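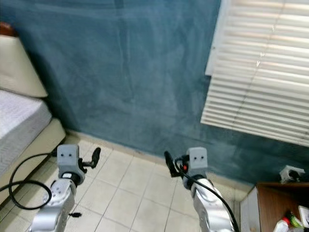
Evander Ritchie said after the first screening that he'd read every line of Drakari and couldn't tell you what anybody's face looked like. Too many words, gone too fast. That comment pretty much became the project.

Subtitling a Short Film: Final Report

What we did
Drakari is the short our group shot last year, all dialog in Polish. Story by Kwiatkowski, a political satire, lots of people talking over each other. First English version had 309 subtitles. We cut it down and retimed it, then showed both versions to 40 students in August. Half saw the old one, half saw the new.
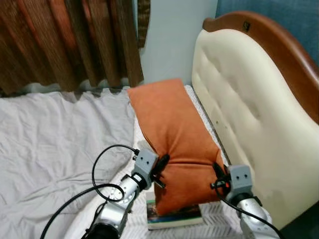
Placement took longer than the cutting. White text, bottom center, sounds simple until the background changes under it. Outdoor shots mostly fine. Bedrooms are a pain. A brown pleated curtain like this one is a gift, white letters sit right on it, but slide over to the cream headboard and they're gone. We ended up with a thin black outline on everything. Archie wanted yellow. We tried yellow for one scene and went back.

Also the Sestov speech. Long, fast, full of jokes about the mayor that dont work in English. We dropped 71 subtitles in total and a lot of them came from there.
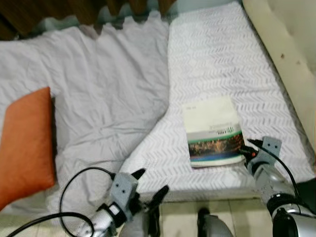

Results
New version did better on the plot questions. Not by much. Where it really helped was the "did you notice" part, props and who was standing where. People looked up more. A few said they missed the mayor jokes, fair enough.

Problems
The Danberg scene is still out of sync, the export shifted and we caught it too late.
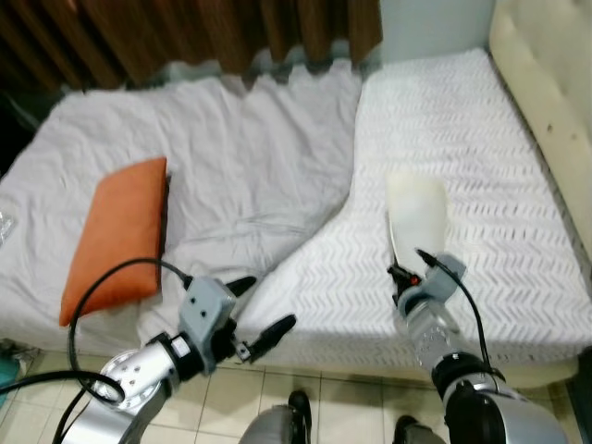 Fixing it means redoing the timing from the phone call on, and we ran out of lab hours. Also our quiz was to easy in places, a couple of people scored 100 percent on the old version.

Thanks to Archie Dalgleish for checking the translation twice.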